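December
By the Momholm Household Survey group

4. The Sofa as a Shelf

4.1 Background to the problem

Studies of domestic storage have a soft spot for furniture that was built to store things. There is a respectable literature on closets, a smaller one on kitchen drawers, and a surprisingly heated one on garages. Sofas come up mainly as places where people sit and, in the marketing literature, laugh with a salad. Our respondents did sit on their sofas. They also kept tax papers on them, along with clean towels, a trombone, school projects in progress, and a bread machine that was, in the words of its owner, "on its way somewhere."

The present section deals with that second use. We call it seat storage: any object left on the seat of a sofa, loveseat, or ottoman overnight when no person is sleeping there. Overnight is an arbitrary line. We tried an earlier version with a four-hour limit and found that it captured most people's coats and, in one household, most of the people.

The material comes from the Momholm survey, described in Section 2. It covers 400 households in the town and its outlying streets, each of which filled out a short form on living room furniture. A smaller group of 94 households went on to keep a seat diary for seven weeks. The diary asked what was on the seat at bedtime and what was there at breakfast. Entries were limited to 500 words, a ceiling we set as a joke and which three households hit.

4.2 What people said they did

On the form, seat storage barely exists. Asked whether they "regularly keep items on the sofa," most households checked "no," many of them firmly enough to dent the paper. The follow-up question asked what was on the sofa at that moment. A good share of the people who had just checked "no" then supplied a list.

We do not think anyone was lying. The word "keep" seems to have carried more weight than we intended. People keep things in places they have chosen. What happens on a sofa is understood as a pause, and a pause can apparently go on through most of a winter without losing its status. One diary records a box of curtain hooks every night from the first entry to the last, each time with the note "moving tomorrow." We admired the handwriting, which stayed cheerful throughout.

The Daltus questionnaire, which we borrowed for the section on hallways, handles this better. It never asks what people keep. It asks what they would have to pick up before a guest could sit down. When we put that wording to the diary households at the end of the study, seat storage went from a rare habit to a nearly universal one, and several respondents asked whether the study was going to be published under their real street names. It is not.

4.3 Fabric and the reluctance to move things

We had expected size to be the main predictor. A long sofa offers more room, and we assumed the objects would follow. Size did matter, though less than we hoped when we bought the tape measures. What the diaries returned to again and again was the cloth.

Households with smooth coverings, mainly leather and its cheaper cousins, wrote about things sliding. Magazines went down the gap. Laptops traveled. A respondent in the Maldonado building gave up on leaving her mail on the seat after finding a utility bill under it from the previous owner of the apartment, who had presumably given up too. Smooth seats collected fewer objects and gave them back sooner.

Woven coverings were another matter. A coarse weave holds on to whatever is set down, or at least people believe it does, and the belief is enough. Tweeds, basket weaves, and anything a store would call "textured" were treated by their owners as level ground. Diary entries mention bowls, lamps without shades, a fish tank (empty), and musical instruments, all set on woven seats by people who said they would never have risked the same thing on leather. We did not test the grip of any fabric and would not want our figures used in a court case.

Pattern also plays a part. A flecked cloth in several browns forgives a great deal. Crumbs vanish into it, and so do small buttons, hearing aid batteries, and the darker kinds of raisin. Respondents with plain pale sofas wrote about wiping them. Respondents with flecked ones wrote about being surprised by them, usually while barefoot. The figure gives two rendered views of seating with woven covers.

A word on cushions, since reviewers of an earlier draft asked. A flat, broad seat cushion gets more storage than a plump one, and the reason is about as interesting as it sounds. Plump cushions tip things over. Several households had learned which of their cushions was the dependable one, and assigned it the fragile objects and the older relatives.
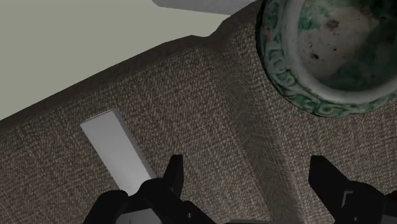
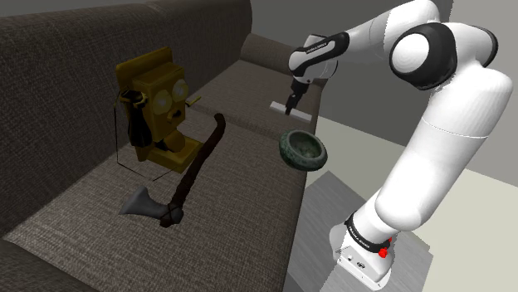
Figure 3. Woven upholstery in two rendered views. The first shows a nubby basket weave in mixed beige, taupe, and dark brown flecks; the second, a dark sofa with an antique wall-style telephone on the seat.

4.4 Objects without a place

The items in the diaries fall into two rough kinds. The first is traffic: coats, bags, laundry between the dryer and the drawer. Traffic is replaced daily by more traffic and nobody writes about it with any feeling. The second kind we have labeled stranded objects, and these filled most of the pages.

A stranded object is one that has a proper place in theory. Wall clocks, mirrors, and framed pictures are the classic cases. Each belongs on a wall. Getting it there calls for a drill, a level, a decision, and in shared households an agreement, and the agreement is the part that takes until spring. Meanwhile the object needs somewhere soft to wait. A floor seems disrespectful and a table is in use. The sofa is padded, it is in the right room, and it puts the object where everyone will be reminded of it, which was often given as the plan. We found no sign that the plan works. Households that used the sofa as a reminder took longer to hang things than households that put them in a closet and forgot.

Inherited items behaved the same way, only more slowly. Respondents were reluctant to store them out of sight and equally reluctant to have them in the room for good, and the seat of the sofa let them do neither. One household spent the entire study sitting to the left of a mantel clock. By the fifth week the diary had begun to refer to "the clock's side."

4.5 Negotiation and clearance

Seats do get cleared. In the diaries this happens for three reasons: guests, illness, and a large televised event. Guests produced the fastest clearance and the least lasting one. Objects went to the bedroom in a single armload, and most were back on the seat by the following night, often in the same arrangement. We take this as evidence that seat storage is more orderly than it looks. Respondents took it as evidence that somebody else in the house was not pulling their weight.

Illness cleared one end only. A sick person was given enough sofa to lie on, measured with some exactness, and the remaining objects were pushed up against their feet. The diaries from these days are brief and not always kind.

Tuesday was the fullest night of the week in a majority of the diary households. We have no explanation. We checked the trash schedule, the school calendar, and the broadcast listings, and one of us lost a weekend to the weather records. The pattern is steady, it holds across house sizes, and we pass it along to colleagues with more funding.

4.6 Limits of the data

Diaries kept at bedtime are kept by tired people. Entries shorten as the weeks go on, and by the end many consist of the word "same." We coded "same" as a full repeat of the previous list, which surely overstates how long some objects stayed. It may also understate it. A few respondents admitted that they had stopped listing anything that had been there so long it no longer seemed like an item.

The study itself probably disturbed what it was trying to record. Two households bought a shelf. Another replaced its sofa halfway through, was very apologetic about it, and then reported the same objects on the new one in the same order. We left all of these in the sample.

Nor can we say much about homes outside Momholm, where living rooms are narrow and the sofa often faces the front door. In a house with an entry hall, some of what we have called traffic might never get as far as the seat. The planned comparison with the Drollness housing records would have helped here, but those records list furniture by purchase price alone, and a sofa with a bread machine on it costs the same as one without.

Ottomans were combined with sofas in all of the tables. Their owners objected to this, in writing, on the grounds that an ottoman is meant to have things on it. The point is fair, and a separate breakdown is given in the appendix.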